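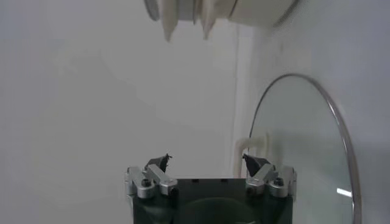 Iltier es el planificador bimanual de Siltodmont. Resuelve ambos brazos en un único problema, con horizonte de 400 ms y replanificación cada 200 ms. La percepción corre aparte, en Vinidus, y las superficies transparentes siguen siendo su caso difícil: de la tapa de vidrio apoyada a la derecha apenas se distingue el borde metálico.

Para el recipiente se usa un modelo paramétrico del borde. 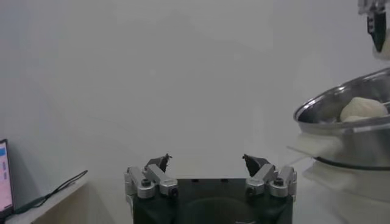
Cuenco de acero con dos piezas claras; los brillos se enmascaran antes de segmentar.

La cámara superior fija el marco común de la mesa.
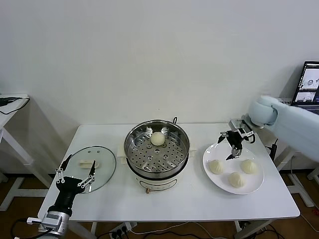 Vistas de muñeca

El registrador Pillay sincroniza todos los flujos. La serie de mayo reúne 195 episodios.

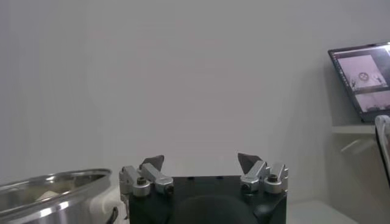
Pinza abierta, sin carga. Portátil con paneles de imagen a la derecha.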